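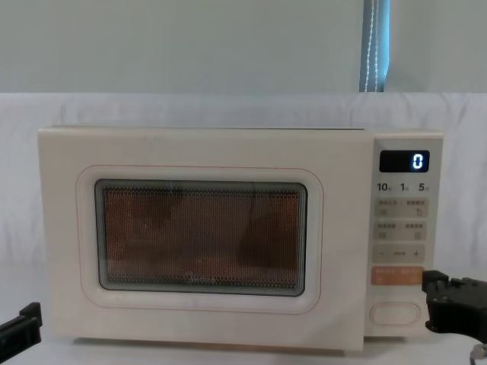

# Himomier: countertop microwave set

Stills and part labels for small kitchen appliances. This card covers the cream-white microwave only. Kettles and toasters have their own cards in the parent folder.

## Contents

| Item | Count |
|---|---|
| Stills, all appliances | 3750 |
| Stills with part labels | 2157 |
| Stills of the microwave | 268 |

## Part labels

- `door`: the whole panel, including the pinkish-red trim line
- `window`: glass and perforated mesh, labelled as one region
- `gap`: the dark vertical strip between door and controls
- `panel`: the off-white control strip
- `display`: the black rectangle at the top of the panel
- `button`: one label per button, numbered from the top

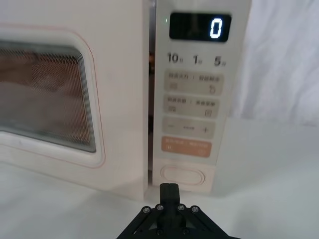

*Control panel with the door closed; display reading 0.*

## Notes

Printed text on the buttons is in Chinese and is not transcribed. The numbers under the display are labelled `print`, not `button`. Shapes seen through the mesh are left unlabelled, as two labellers seldom agreed on them.

Label files are plain CSV, one row per region. Files made before April use `screen` for `display`; run `rename_labels.py` before merging.

## Known problems

- `gap` is missing from 50 files.
- Reflections in the display were sometimes labelled as digits.

## Contact

Yoga Lumbantobing, Milstead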